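FOR IMMEDIATE RELEASE
August 7, 2023

Culteso Publishes Draft Rules for Household Robot Claims, Asks Vendors to Stop Saying "Home-Ready"

PRADBERG – Culteso, the consumer testing group, today released a draft code of practice for companies that sell or demonstrate robots for household chores. The code runs to 66 clauses. Its starting point is that most of what the public has been told about these machines can't be checked.

Culteso reviewed 3583 claims taken from brochures, trade show signs and product pages. Very few said what objects were used, how many tries were made, or whether a person was steering the machine at the time. Many used the phrase "home-ready." None of the companies using it could point to a written definition, and the ones that answered our letters gave definitions that didn't match.

The draft would require any vendor making a performance claim to:

Run the task 100 times and publish every result, including the failures.
State whether the robot was acting on its own, was being guided remotely, or was switching between the two.
List the objects handled and say who picked them.
Report any human help, including someone straightening an item before the next try.
Keep the unedited video for 10 years.

Culteso expects complaints about that last item and has already had one. Lanovico, which makes a tidying arm sold through dealers, told us in May that storage costs would fall hardest on small firms. We looked at the numbers and were not persuaded. The firm is welcome to file a comment like everyone else.

We are also doubtful about the existing Dankwa checklist, which several vendors cite as proof of good practice. Dankwa lets the vendor choose the test objects. It also lets the vendor arrange them. A robot that can lift one box off a bare table has passed a test about one box and a bare table, and the certificate should say so.

The code therefore sets out a "stocked storage" test. Testers must use a storage unit as people keep one, with small things packed close together, pens leaning on pens, and tape rolls sharing a shelf with bottles or clear packaging. A person does the task first. 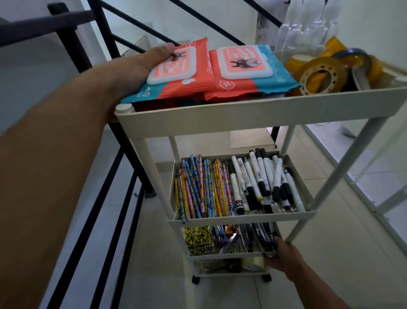 Vendors will have to report both hands separately where a machine has two. Steadying a unit with one hand while reaching into it with the other is ordinary for people, and the draft treats it as a single task. Bolting the unit to the floor is allowed only if the claim says the unit was bolted to the floor.

Culteso does not certify robots and has no plans to. A code of practice can't make a machine work, and we have seen enough logos printed on enough boxes to be wary of adding one. Companies may say they follow the code only if they publish the full record.

The draft is open for written comment. Comments will be published in full with the sender's company named. Requests to comment in confidence will be declined.

Media contact: Press Office, Culteso, Pradberg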